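Filed under: Robots at Work > Safe Practice > Simulation

Last updated: 12 March 2021

How to write pick-and-place rules for a simulated kitchen

At Cunen we test our kitchen tasks in simulation before any real arm is allowed to move. For a long time each person had own habits, and the results could not be compared. This page gives the rules we agreed in July, in the order you should apply them. The task used on the page is a simple one: pick up a lime from the counter and carry it past the cooktop.

1. Write the stop conditions first

Before you write any motion, write down what must stop the run. Our list is short: contact with anything other than the target, loss of the target from the gripper, and any joint near its limit. If you leave this for later, you will choose the conditions which your motion already passes.

2. Check the side gaps before closing

Do not look only at the target. Look also at what stands next to it, and at the space left for each finger. A target may be between the fingers and still be much closer to one of them. If the gap on one side is narrow, move the hand sideways first and close after. Closing at once pushes the fruit, and your log will show a contact that is hard to explain. 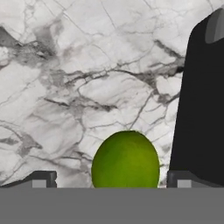

Setareh Ranjbar objects to this rule: she thinks a soft push from one finger is acceptable for round fruit, and that centering every time costs too many steps. We discussed it for long. The rule stayed, but you may skip the sideways move if you write in the log that you did so.

3. Keep tall objects outside the hand zone

The hand zone is the width of the open gripper plus 40 millimeters on each side. If a tall object is inside this zone, approach from a different angle or mark the start position as not valid. Please do not delete the object from the scene to get a good run.

4. Treat the cooktop as hot

In simulation the cooktop burns nothing, and for this reason people forget it. Our rule is that no part of the arm may rest or wait over it. The arm may pass over when the path needs it, but the waiting point must be over plain counter. Check the upper link too, and not only the gripper.
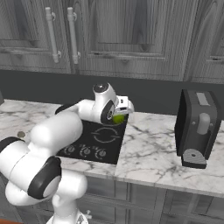

5. Log every run, also the bad ones

We ran the task 179 times with these rules, and nearly 29 runs were stopped by a stop condition. Keep all of them. Write the rule number beside each stop, so another person can sort them without asking you.

Comments

Yae Hoshino
For step 3, is the 40 millimeters measured from the finger or from the palm? With our gripper it makes a difference.

Nima Ranjbar
From the outer side of the finger, fully open. I will correct the text.

Sepehr Alipour
We use step 4 at Zukberg also for the sink. Thank you for the page.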